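Platiton Cellar Night, Jan 16, 2020 - notes for my bit

Thank everybody for coming out in January, and say hi to the folks from Nusurik who drove over (they brought snacks, be nice!).

Start with the smoked porter. We made over 14 test batches before I liked one, and I still go back and forth on batch 13. Tell the cherrywood story, but keep it short this time.

Pour two is the Pringle, our little table beer at 3 percent. Let people sip before I start talking about the yeast, and remember to slow down -

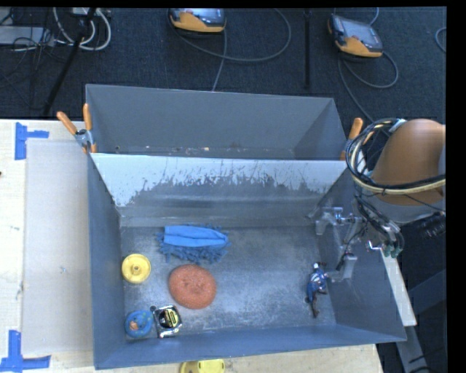

- then the rye lager, which sat in the cellar all through the fall and came out softer than I'd hoped for. Questions, then last pours.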